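Mellivden Robotics Workshop
Handout for Session 2: The Kitchen Unit
Instructor: Kausar Yousafzai

Welcome back, everyone! Last session was all joints and coordinate frames, and you were very patient. Now we get to put a gripper in a kitchen and find out how much of that math we believe. The simulator build you need is in the Levlow folder. If yours still opens on the old warehouse, pull again before class.

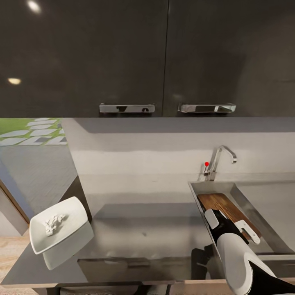 Reach comes first. Before you plan a single motion, work out which parts of the workspace the arm can get to without hitting something. A sink is a wonderful problem for this because it has walls, so an approach that is fine over the counter can scrape a forearm on the rim. Look at the cutting board, lying tilted in the basin with a finger at its near edge: you need a wrist angle that suits the board and still clears the steel. Sketch two candidate approaches on paper and bring both. Messy sketches are great!

Second topic, grasping long thin things. Pick your grasp point with three questions in mind:
Where is the center of mass?
Which way will the object swing if you miss it?
Do the fingers have room to close?

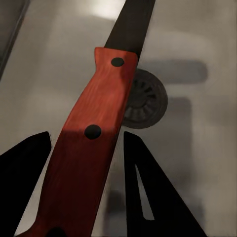 Write your answers down before you run anything. Last February's group skipped this step and spent most of a session tuning closing speed when the grasp point was wrong from the start. Use the Setiawan grasp sheet, one per object, and record the finger opening in millimeters (start at 70 and work down).

Third topic, the wrist view.

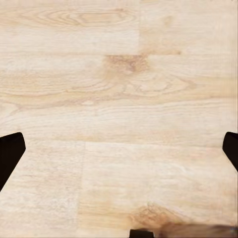

A wrist camera is a lovely thing to have, but it only knows what is in front of it. Your detector has to be comfortable reporting nothing. With pale wood filling the space between the open fingers, the right answer is "no object," and a knot in the grain is just the kind of dark patch that can fool a simple color threshold. Try it with the threshold at 27, then raise it and see which false hits go away.

Homework
Run the Brollen script with seed 263 and save the log. Write one paragraph on the first failure you get - failures are the good part, so please don't hide them!
Due July 29, 2022, in the class folder.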